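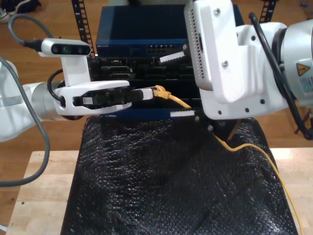
Review: Simetti two-arm patching cell, open day demonstration

Tested task: handling a yellow Ethernet patch cable in front of a rack-mounted switch. Two white arms, one gripper each, depth camera on top of the left one. Open day at the Aryee workshop, October 21, 2024. The scheduling software is called Ella and runs on a separate machine.

Fingers. The right arm has serrated fingers, which suit a round cable jacket. The left arm takes the plug. Approach to the switch is slow, and I would want it slow next to live ports.

Cable management. The weak point. The camera lead loops free of the arm, and a loop like that will snag in a populated rack. Flillero sells a clip kit for 70 dollars - it should be in the box.

Floor space. The cell works over a table, with rack rails standing behind the equipment. Fine for a bench, untested in a real aisle.
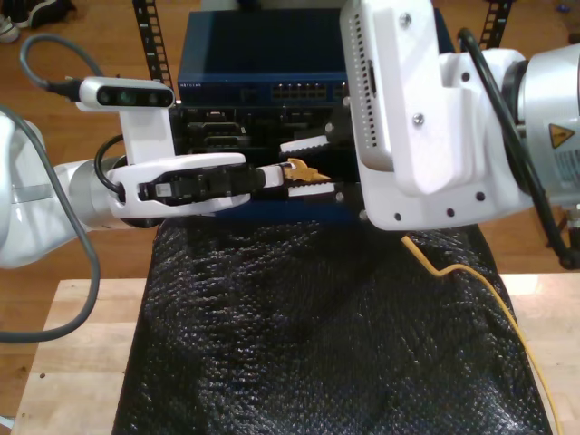 Dzifa Ametepe: We saw the same cell in April and asked about latch release. Pushing a plug in is the easy half. Did they pull one out of a full row?

They did not, in the 2 sessions I attended. Score: 6 out of 10, pending an unplug test.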